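Gripper Finger Kit Review: Karness Soft Set
May 19, 2023
By the Brultwood Robotics Club
Print | E-mail

Our club runs a two-arm tabletop project, and in August we moved to the Karness finger set. The kit costs $61 and took 30 minutes to fit. The screws are short and the instructions are one page, in small type.

The fingers give a little when they close, so light plastic doesn't skid away the way it did with our old Zarei pair. Thin handles are still hard — the tips want to slide off. After 3000 cycles one pad had started to peel, and a replacement costs too much for a student budget.

Buy it if your arms do a lot of sorting. Cable clips are not included, and you will want them. 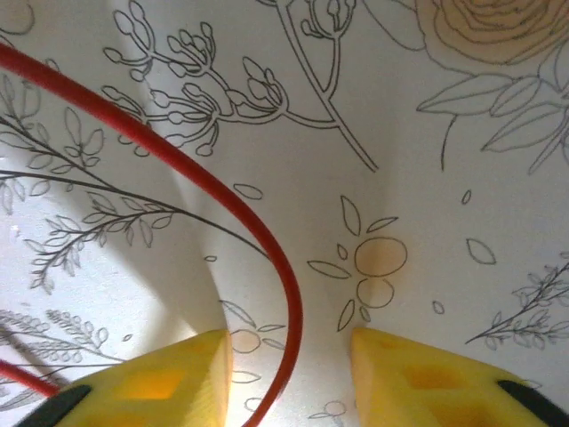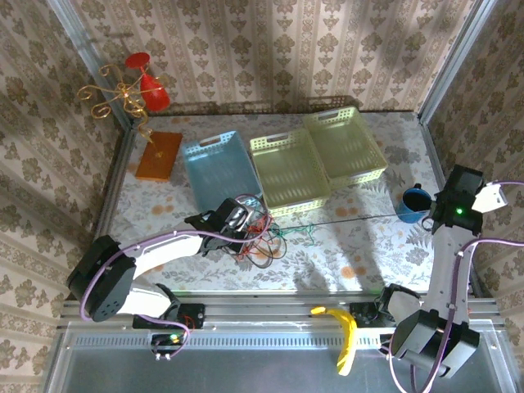 First picture, the yellow fingers over the patterned sheet. Second, the two arms at the table with the baskets and mug.

Print | E-mail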